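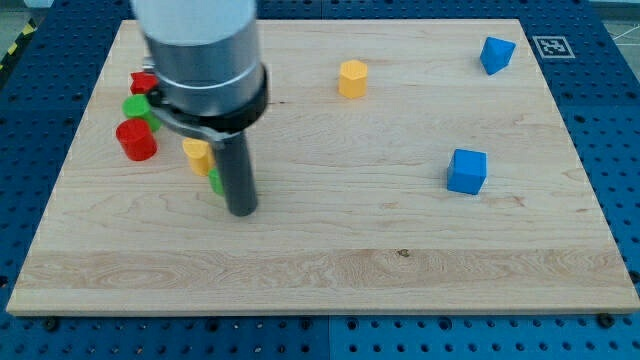
Pale maple, wavy grain, one small dark knot.

I will argue for a plain maple board with anyone! My favourite came from Plodetti, a timber yard that had 109 offcuts stacked by the door in March, and I went through the lot (three visits, very patient staff). Walnut gets all the praise and I do like walnut, but light wood shows you its figure slowly. You notice the faint lines first, then the swirls, and a week later you're tilting it at the window like a kid with a marble.

And please, leave the knots in. Too many makers cut them out or hide them underneath, and the board ends up the colour and character of toast. A knot gives your eye somewhere to land – game pieces look wonderful near one. I've had mine about seven years and I still run a thumb over it before we play.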